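Changes to the Tenant Handbook and Shared Building Services

The management office of the Hidbridge Building has completed its yearly review of the tenant handbook. The revised handbook takes effect in November and applies to all leaseholders, subtenants and holders of day passes. Printed copies are available at the front desk on the ground floor. Tenants are asked to replace any older copies kept in their suites, including the short version that was handed out with key cards.

Most of the handbook is unchanged. The sections below cover the points that differ from last year.

Deliveries and the loading dock

The loading dock on the Belkadi Street side will be open from 7:00 a.m. to 4:30 p.m. Deliveries outside those hours must be arranged with the management office by noon on the working day before. Drivers who arrive without an arrangement will be directed to the public parking area and will need to be met there by the tenant.

Packages left at the front desk will be held for 2 working days. After that they will be moved to the storage room in the basement, and the tenant will be charged a handling fee as set out in the lease. The desk cannot accept perishable goods, compressed gas cylinders or anything that requires a signature by a named person.

Pallets may not be left in the corridor behind the dock, even for a short time. The fire marshal raised this point during the spring inspection, and the building was given a written notice. A second notice would carry a fine, and the cost would be passed on to the tenant responsible.

Heating and air

The heating system was serviced over the summer by Jallinora, the contractor that also looks after the elevators. Two of the older pumps were replaced. Suites on the north side should see steadier temperatures than they did last winter, when several tenants reported cold mornings and very warm afternoons.

The set temperature for common areas remains as before. Tenants may adjust the thermostat in their own suites within the marked range. Portable heaters are not permitted in any part of the building. Tenants who find that a room does not reach a comfortable temperature should send a request to the management office and state the suite number, the time of day and whether the blinds were open or closed.

Meter readings

Electricity use is now read by suite. The new meters were put in by Fineo in the spring, and the readings will appear as a separate line on the monthly statement – the water and waste charges will continue to be shared by floor area. Tenants who believe a reading is wrong have until the end of the following month to ask for a check.

Meeting rooms

Room 131 has been added to the list of rooms that may be booked by any tenant. It was formerly used for records storage and has been repainted and fitted with new lighting. Bookings are made through the same calendar as the other rooms and are limited to half a day. Tenants are expected to return tables and chairs to the plan posted inside the door.

A booking that is not taken up within the first half hour will be released. Repeated missed bookings may lead to a loss of booking rights for the rest of the quarter. Food may be served in the meeting rooms, but the tenant must remove all waste to the bins beside the freight elevator.

Work in suites

Tenants who use tools, test equipment or electronics in their suites should read the revised section on permitted activities. Hand work and light assembly continue to be allowed under a standard lease. Soldering, cutting and any process that produces fumes or dust require written approval, and approvals given before this year must be renewed. The form asks for a short account of the work and the name of the insurer. Noise that can be heard in a neighboring suite must be kept to the hours between 9:00 a.m. and 5:00 p.m.

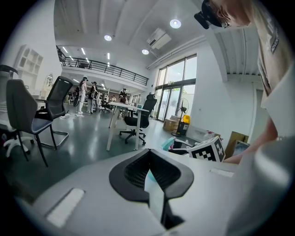
Keys and access cards

Access cards issued under the old system will stop working at the end of November. Replacement cards may be collected from the front desk during office hours. A tenant representative may collect cards for the whole suite with a signed list. Lost cards should be reported at once to extension 2508 so that they can be canceled.

The side entrance will remain locked after 6:00 p.m. Tenants leaving later should use the main doors and sign out at the desk.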